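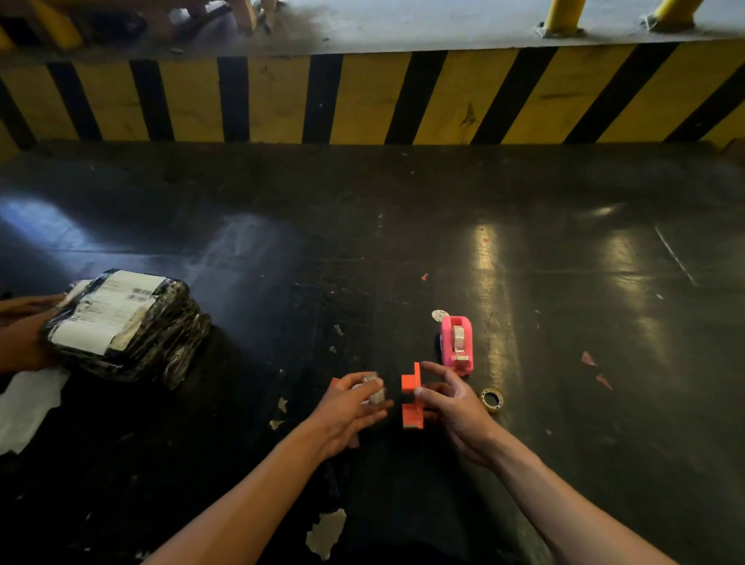 Pack bench, striped barrier side. Pink tape dispenser, clear tape, orange part in hand.

Bench walk-through, October - Zokcombe workshop, bay 29

Checked by Trinidad Benítez. Copy to Ignacio Sepúlveda (benches) and Sanaa Belkadi (shipping).

Same list as last time, with two lines added at the end because Sanaa asked for them. I've marked each one OK, FIX or WATCH, and then I've rambled a bit underneath, sorry, you all know how I am with a clipboard.

1. Work surface sound and steady - OK
I leaned on all four corners and nothing rocked. The black top is scuffed all over and I don't mind that one bit, it's a work bench! What I look for is anything deep enough to catch a sleeve or hold grit, and I ran my palm over the whole thing and found nothing like that.

2. Glare from overhead lights - WATCH
The top is still pretty glossy under the scuffs, and you get long pale streaks of reflection right where people are trying to work. Celeste says she ends up tilting her head to find the end of the clear tape. I tried it and she's right, it just vanishes. A matte mat would do it. Ignacio, I think there's one left over from the Lukier order, could you look?

3. Barrier wall and stripes - OK
Yellow and black stripes easy to read from the bench. I wiped a stretch with a damp rag and the paint stayed put. Please don't lean flattened boxes against it, I moved a few before I started.

4. Ledge behind the barrier - OK
Gray concrete, no crumbling edges that I could find with my fingers. Keep it clear. It is not a shelf, and it is very much not a place for coffee (you know who you are).

5. Bollards bolted down - OK
Gave both of the yellow ones at the right-hand end a good shove. Base plates flat, bolts snug. I put a wrench on them anyway and got no turn at all.

6. Light at the left end, behind the ledge - FIX
The yellow metal frame pieces back there sit partly in shadow, and that end is dim in general. Fine while you're at the bench, less fine if you have to go around the back for something you dropped. Work request 431 is in for another light. Until it's up, take a flashlight.

7. Tape dispenser - WATCH
The pink one. I love that it's pink, it never wanders off to another bench. Roll seated properly in the top, and it pulls without jumping. I'd like it a hand's width farther back, though. When you're holding a part up with both hands, your right hand comes down pretty near it, and I brushed it twice with my knuckles while I was pretending to work. Try it farther back for a couple of shifts and tell me if it's annoying.

8. Loose rolls - FIX
Clear tape goes on the peg when you're done with the strip you're pulling, please. A roll lying flat is okay while you're using it, but it picks up dust along the edge and then it won't stick to anything. I threw out one roll that was more lint than tape.

9. Small bits on the surface - FIX
Little discs, backing paper, balled-up tape, all of that goes in the tub under the bench. I cleared a small handful, nothing terrible. White bits do at least show up on a black top, so there's not much excuse for missing them!

10. Orange parts, handling - OK
These are the stepped ones with the narrow tab at the top. Hold them by the wide block and steady them with your fingertips, the way Gaspard showed everyone. I checked 20 from the Ivik bin for sharp edges by running a cotton swab along them, and none of them snagged. If you get one that does, set it aside with a note and don't try to file it yourself.

11. Hands and sleeves (new) - OK
No rings, no dangling cuffs, while I was there. Gloves are still your choice at this bench. I can't pick up tape with mine on either, so I get it.

12. Room for your elbows (new) - OK
Plenty of it. You can rest both forearms on the bench and still turn a part over without knocking into anything except the dispenser, see number 7. The Đặng cartons used to eat up most of this space and it's so much nicer with them gone.

Still open: the mat (Ignacio), the light (request 431, waiting on a date), the dispenser (everybody, just scoot it back). Pegs are in drawer 229 if yours has gone missing - take one and tell Sanaa so she can reorder.

I'll be back in the afternoon once the mat is down to try the clear tape again. Celeste, bring your worst roll.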